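4.2 Small worn items and their resting places

Reading time: 7 min

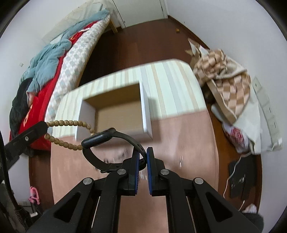 Figure 3. Bedroom from the Collura subset: a black smartwatch and a strand of beige speckled beads, with a striped storage stool, rug and bed behind.

Worn items were coded separately from clothing and bedding. The category covers watches, bracelets, hair ties and similar objects that are taken off at least once a day and put down wherever a surface is free. Across the 60 bedrooms in the sample we logged 343 such items, of which 183 had no fixed place according to the household questionnaire.

Figure 3 shows two items that pose a typical coding problem. A watch with a buckled strap and a strand of round beads are both worn at the wrist in many households, but the Boersma scheme assigns the first to electronics and the second to jewelry. We followed Plamier in merging them under "worn, wrist" – the merged code gave better agreement between the 2 coders and matched the way residents spoke about the objects.

Storage furniture was coded by access. The stool in Figure 3, covered in cream, pale grey and beige stripes, has an open square compartment in its front face and was entered as "open, low." Pieces of this type received fewer worn items than trays or nightstands, though they were often named in the questionnaire as the intended place.

Soft surfaces were treated as a separate class. Beds carrying several loose layers, such as the light blue-grey blanket, red quilt and dark throw in the same room, were scored as "layered" on the Sasen scale. Small items are easily lost in such layers, and residents of layered-bed rooms reported longer search times in the December follow-up. Rugs were scored only for extent. We did not attempt to score color contrast between item and surface – a limitation discussed in Section 6.

Last updated: May 19, 2019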